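Search this blog Go

Jul 12, 2025
Posted by the bench notes blogger

So the Voklow numbers finally came in, and I've been itching to write this up! If you missed my March post, the question was pretty simple. When you teach an arm kitchen chores from recorded demos, does it help to shuffle the table between every single demo, or can you get away with shuffling once in a while and save yourself a lot of bending over?

We collected 775 demos the lazy way (same layout for 25 in a row, then move everything) and another 775 with a fresh layout each time. Same tasks, same arm, same training recipe from the Mazurek setup, nothing fancy. I was betting on a small gap. Maybe a few points, the kind you squint at.

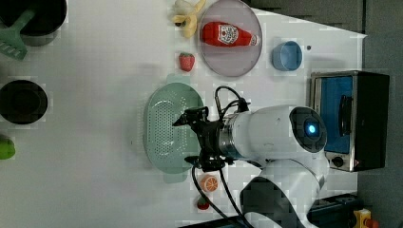

The gap was not small. On layouts neither policy had trained on, the fresh-layout one finished 14 more tasks out of every hundred, and most of that came from reaching. The lazy policy kept drifting toward spots where things used to be during training — you could almost guess which block of demos it was remembering. Once it had a decent grip, the two were pretty much even, which surprised me (I'd expected grasping to be the hard part).

One big caveat: this is one arm and one table. The folks over in Filton want to try it with the Haleo policy, which has a lot more pretraining behind it, and I could see the gap shrinking there. I also haven't touched lighting at all.

Next up I'm rerunning the lazy set with blocks of five. If that gets us most of the way, my back will be thrilled.

Recent posts
Why I stopped trusting my own success labels
Cable routing, round three
Voklow: the plan for spring
Slow demos vs. fast demos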